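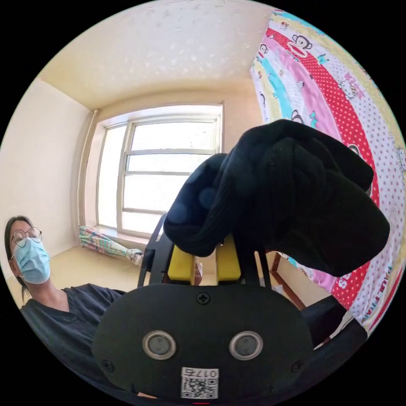

**Washing a twin duvet at home or paying the laundromat?**

**dottyquilt:** Okay so my kid's bedding needs a real wash and my machine at home is tiny. The laundromat in Ondstead wants 18 bucks a load for the big front loader (18!!) and I keep thinking I could just stomp on it in the bathtub like my aunt did. Has anyone done that and lived? It's the monkey one, Paul Frank all over it, pink and red and turquoise stripes, and I'd cry if the red ran. 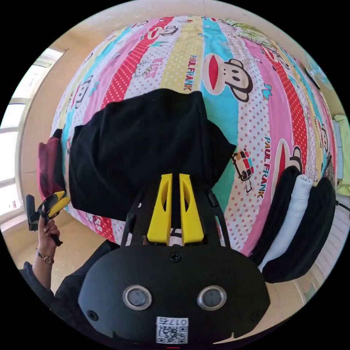
**Leonardo Gatti:** Bathtub is fine for the washing part. Getting the water out is what kills you. I did a queen one in June and it was still damp in the middle two days later, and then it smelled like a basement. Pay the 18.

**gumede_lane:** Disagree with Leonardo! Mine dried overnight on two chairs with a fan going. Cold water, half the soap you think you need, press it, don't wring it.

**dottyquilt:** Half the soap, got it. I have a jug of Brillance, is that too strong for colors? There's so much red, even the Hello Kitty has a red bow.
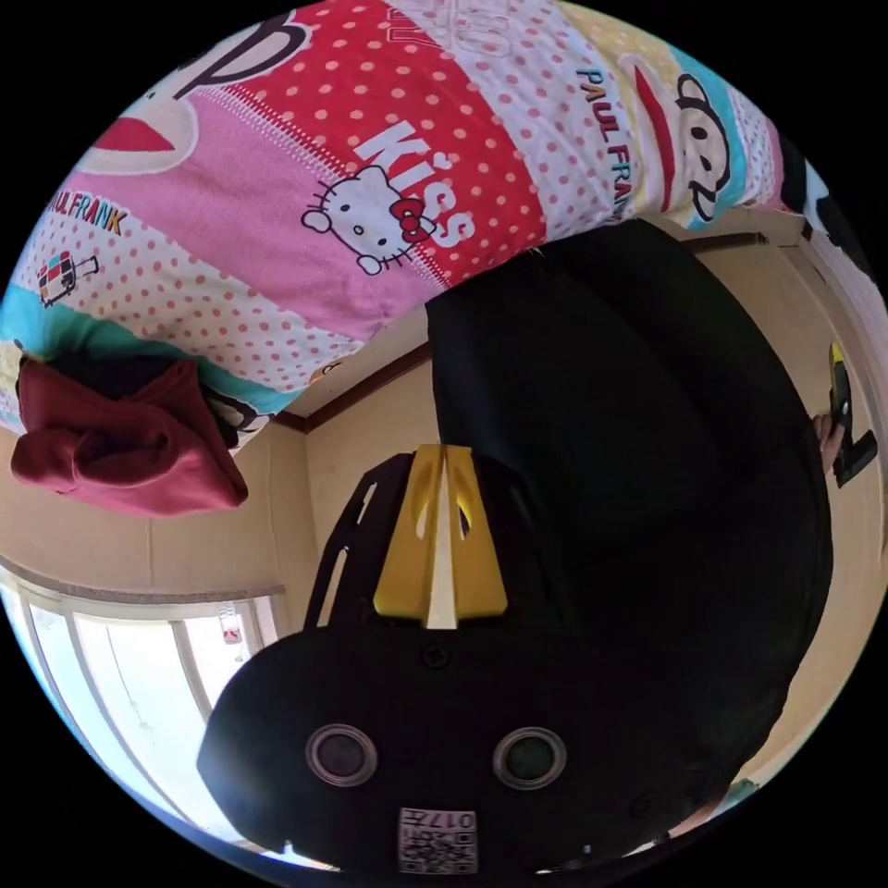 **tubsider:** Skip the Brillance and use whatever you wash T-shirts with. And I'm with Leonardo on the dryer, a fan does nothing in my apartment.

**gumede_lane:** Then open a window lol. Not everybody has 18 dollars to throw at a blanket.

**dottyquilt:** Going to try the tub on Uvside's next warm afternoon. Fan's already in the hallway.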